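Villanueva Packaging Trial - Progress Report 4
Submitted 2026-01-14 by Rin Koyama to Masaru Imai, Ganel Program Office 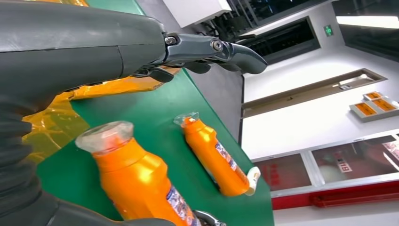

This report covers handling and overwrap of bottled goods at the Villanueva site. Work on carton labels is reported separately by Tomoyo Miyazaki and is left out.

1. Work completed

The bench procedure for orange plastic bottles was rewritten. Bottles are now laid on their sides on the green surface with the caps all facing the same way. The earlier draft let the packer choose the direction, and the film gathered unevenly at the neck. Clear wrap over the cap is treated as a separate item on the check sheet and is inspected before the bottle goes any further.

The tinted film was tested in one gauge only. It creases easily when pulled out by hand and throws streaks of glare under the overhead lights, so small tears are hard to find by eye. Kourosh Naseri has moved the tear check to a side-lit station. Creased film may still be used if it passes there.

A total of 3,000 bottles went through the revised procedure in the period, against a planned 3,000. Of these, 800 were held back for the shelf test at Drarkmont. The remainder were returned to stock.

2. Open items

Wrap over the cap. The clear wrap crumples when it is applied by hand and turns cloudy at the folds. This does not affect the seal, but it hides the cap edge from the inspector. Vonness has been asked to quote for a thinner grade. No reply so far.

Label position. The current sheet gives the label height but does not say which way the label should face when the bottle is lying down. Sadao Ishida will add a drawing.

Film storage. Cut sheets are being left on the bench between runs. A rack has been ordered - delivery is expected in February.

3. Budget

Spending on film and wrap is within the approved amount. The side-lit station was built from parts on hand and is not charged to the grant. No change to the budget is requested.

4. Next period

Shelf test results from Drarkmont, the revised label drawing, and a repeat run with the thinner wrap if samples arrive in time. The film gauge will stay as it is until the shelf test is closed.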